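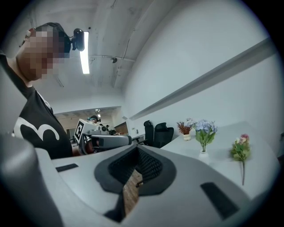

Vollura has opened a second recording room at its Bostcombe site, doubling the space it uses to gather examples for a learning system meant to handle light household jobs. The company said the new room went into regular use this month. Recording is done by people working with hand-held grippers and wearing small cameras on their heads, and the current block of work is flower handling, with artificial and dried stems set out on a white table, some in small white pots and vases and others lying flat.

The collection is being run under a project called Hakton, which began in the first room last year with folding and sorting. Vollura said 3,803 recordings from that stage have been checked and kept. A further 1,796 have been added since the flower tasks started, and the company expects to keep going with them until the end of June.

Each recording covers one short job from start to finish, such as picking up a stem, turning it and placing it in a vase. Operators are asked to work at their normal speed and to carry on if they fumble, so long as the job gets done. Recordings where the job is abandoned are stored separately and will not be used in the first round of training.

Vollura said flowers were chosen after earlier versions of the system did well with boxes and bottles but gripped thin objects too hard or missed them altogether. A stem has to be held near the right point or the head swings down and knocks whatever is next to it. The colour and shape of the blooms also vary a good deal, and the company wants the system to cope with arrangements it has not met before.

The table is reset between recordings, with the pots moved and the stems swapped according to a printed sheet. Operators work in sessions of 2 hours with a break in the middle, and are paid by the session. The company dropped an earlier trial of paying by the recording after checkers found that people were rushing.

Tamura, which is handling the checking and labelling, will receive the files in batches of 400. Its staff mark the moment of each grasp and release and send back any recording in which the camera view and the gripper data do not line up. The first batch from the new room has already gone over.

Training on the combined set is due to begin once the flower block is finished. Vollura has not given a date for testing the results on a robot arm, but said that work would also be done at Bostcombe. Kitchen items, mainly cutlery and lids, are next on the recording list.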